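Why I fell for whiteboard-free language learning

May 2018 · 4 min read

I have been learning Italian for two months now and I need to tell somebody who isn't my sister, so you get it. I love it! I love the double consonants, I love that the word for "butterfly" sounds like a small engine starting (farfalla, say it out loud), and I even love the prepositions, which everyone warned me about.

It started with a paperback. Mohcine Ezzat, who I used to share a desk with at Ilano, was clearing his shelves and handed me a beginner's reader with half the exercises already filled in, in pencil, mostly wrong. I erased his answers on the train and wrote in my own, also mostly wrong. By the end of the first week I was hooked.

My routine is pretty simple. I read one page in the morning with coffee, out loud, even if the cat leaves. At lunch I write a few lines about whatever is near me, and I don't look anything up until I'm done. The gaps are the best part, because then I know exactly which words I want. Last week I wanted "elbow," "cable" and "marble," and now I have gomito, cavo and marmo and I don't think I'll ever lose them.

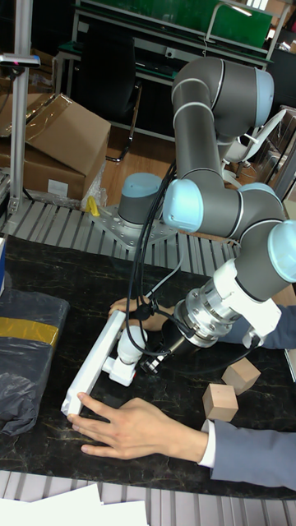
Things that have helped

I stopped using word lists sorted by topic. I spent days on a fruit list and every fruit blurred into every other fruit. Now I put words on cards in the order I meet them, so "apricot" is next to "to complain" and "staircase," and somehow they stick better that way. I have a shoebox with 100 cards in it and I'm very proud of that shoebox.

I also listen to a lot of radio. I understood nothing for weeks (weather and soccer scores, on a good day) and then one evening a woman was explaining how her grandmother made bread and I followed almost the entire thing. I was standing in the kitchen with a wet plate in my hand, grinning.

People keep telling me you need 1,000 words before you can have a real conversation. Maybe so, but I had a lovely one at the Bouzid bakery with far fewer than that, and it was mostly about rain. She corrected my verb, I said it again, she gave me a thumbs up. I'm still thinking about it!

Next up is the past tense. I've peeked ahead and there are two helper verbs to choose from, and you have to know which one goes with what. If you have a trick for remembering, please leave it in the comments.

23 shares · 9 comments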